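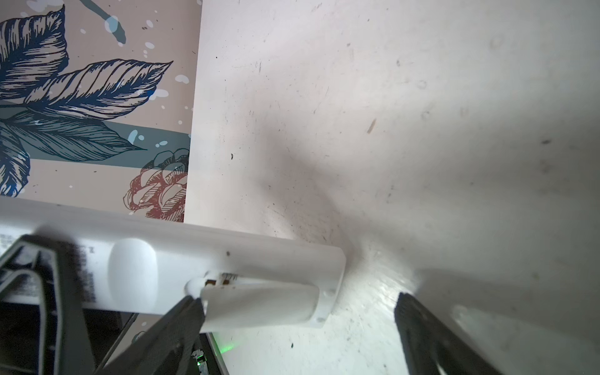 Water or Juice? What Preschoolers Pick at Snack Time When You Move the Pitcher
Final Project Report, Child Nutrition and Wellness

Why I picked this

When I started my practicum at Plarkina Early Learning in Torkville, I figured I would do my project on lunches, like pretty much everyone in my section. Then I spent a week helping with afternoon snack and got totally hooked on the drinks instead. Every day there was a pitcher of water and a pitcher of apple juice on a rolling cart, and every day the juice was gone before I had even finished handing out napkins. The lead teacher told me the center would love to see more kids drinking water but didn't want to ban juice or turn it into a big forbidden treat (I agree with her on that!).

So my question was pretty simple. If we keep both drinks and just change how they're set out, do kids ages three to five choose water more often?

What I read first

My reading list was on the short side, but a few ideas kept coming up. Small kids get thirsty and don't always notice, especially if they're busy. Juice fills up little stomachs and can crowd out the food on the plate, and sipping on it for a long time is rough on teeth. The part that changed my plan was about independence: young kids often accept a food or drink more easily when they get to serve it themselves. I had been planning to write about posters. Posters are fine, but most of my kids can't read yet and the ones who can were not interested in mine.

The setup

There were 44 children in the project, spread over three classrooms. A letter went home in June and families could opt out with no questions asked. No names are used anywhere in this report, and I didn't write any down on my tally sheets either.

The project had two halves. In the first half I changed nothing. The cart came out at 3:00, a grown-up asked each child "water or juice?" and poured it. In the second half we put small pitchers of water right on the tables, within reach, and the juice stayed on the cart. Any child who wanted juice could ask and get it, same as before. I wrote "no comments" at the top of my instructions to staff in big letters, meaning no praising water and no sighing at juice. This was harder than it sounds. I caught myself saying "ooh, good choice" on the very first day and had to bite my tongue after that. 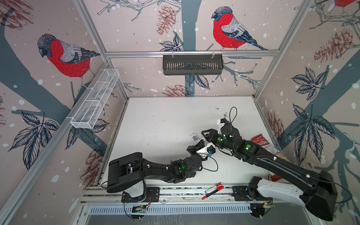
The other thing we needed was pitchers the kids could lift. The ones in the kitchen held way too much and even I need two hands for them. I ordered a set of Nernus mini pitchers with lids, and they worked great once we stopped filling them to the top. Half full is plenty for a four-year-old. I hauled them back and forth in the trunk of my Honda for the first few days until the kitchen found me a shelf, and I would recommend asking for the shelf first.

We practiced pouring in the sensory area before we ever tried it at snack. The practice day was loud and very wet and I think it was the best day of the whole project.

What I counted

I made a tally mark for each cup poured, including refills. Over the whole project that came to 1108 cups of water and 724 cups of juice. Of those water cups, 635 were poured in the second half, after the pitchers moved to the tables, which leaves 473 for the first half. That's a real bump, and I was so excited when I added it up that I did the math again twice.

Now for the less exciting part. I did not split my juice tallies by half. I had one juice column on the sheet and I kept using it straight through, and by the time I noticed, it was too late to pull the numbers apart. So I can say water went up, but I can't say juice went down. It felt to me and to the teachers like there was less juice being asked for, but a feeling isn't data and I lost points on my draft for writing it up like it was.

Refills are a second problem. Kids who can pour for themselves pour a LOT. Some of those cups were poured for the fun of it and then sat there. If I did it again I would measure what was left over at the end.
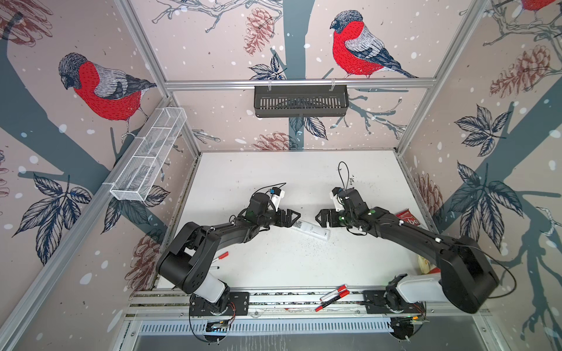

The tables themselves got a small makeover too, and I should mention it even though it wasn't part of my original plan. The three-year-olds kept losing track of which spot was theirs, and pitchers got bumped when kids switched seats. We laid down wipeable mats so each child had a place for a cup and a place for a plate. My first batch was bright red and yellow with cartoon fruit all over, and the kids spent snack pointing at the fruit and arguing over who had the banana. The second batch was much quieter, in colors a lot like the wallpaper pictured here, with that pale blush-pink background, slate-blue tree trunks and rust-brown pinecones. Nobody fought over a pinecone. I can't prove the mats did anything for the water numbers, and because they came in partway through the second half they muddy my results a little. I'm listing it as a limitation.

Spills and safety

Yes, there were spills. We kept a stack of cloths in a low bin and showed the kids how to wipe up their own, and most of them loved that job almost as much as pouring. Grown-ups still dried the floor, since wet tile and running children are a bad mix. Pitchers were washed and air dried after every snack and filled fresh the next day. Kids washed hands before sitting down, and if a child drank straight from a pitcher (it happened -- more than once) we swapped it out and moved on without making a fuss.

What I'd tell the next student

Make your tally sheet before you start and have somebody else look at it. Give each drink its own column for each half! Do the pouring practice on a day when everybody has a change of clothes. Leave yourself more time than you think for the family letter, because mine went through four versions before the center was happy with it.

The center is keeping the small pitchers for now. The oldest group has started asking to fill them at the sink before snack, and the teachers are working out a turn list for that.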